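Folding on the bed: your questions

I'm Sharada, and I've been writing about laundry and linen here for seven years. These are the things I get asked most, so I've put them all on one page (last tidied up on 11/11/2025).

Do you really fold everything on the bed?
Yes! I tried the kitchen table and it was always too small, and I kept finding crumbs in the pillowcases. The bed is the right size for sheets and I can't go to sleep until I've finished – best deadline I've ever had.

Should I make the bed first?
I only half make it. I pull the blanket flat and shove the quilt up towards the headboard, then fold on the part that's left.

Won't the clothes pick up fluff from a plush blanket?
Dark ones can. Themba Jacobs wrote in to say he lays an old cotton sheet over his first, and I've copied him ever since for anything black. Pale tops I don't bother with.

How do you wash a plush blanket?
On its own, cool, with half the usual liquid and no softener, which flattens the pile. Check the label before anything else, though. Mine goes out on the line in May and I give it a good shake halfway through.

Isn't a busy pattern hard to fold on?
I like it, to be fair. Big flowers give you something to line a sleeve up against, and a plain garment shows up nicely on them. White socks on white flowers, mind you, do go missing.
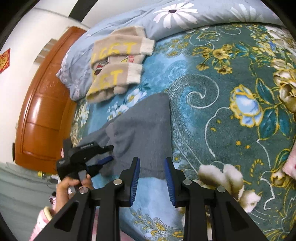

What do you use on a shiny wooden headboard?
A barely damp cloth, then a dry one straight after, going along the seams with a fingertip. No spray polish from me – it smears, and then it ends up on the pillows.

Where does the quilt go in summer?
Into a cotton bag on top of the wardrobe. Hema Nambiar asked about vacuum bags, and I'd say fine for a few weeks, but I wouldn't leave a padded quilt squashed for months.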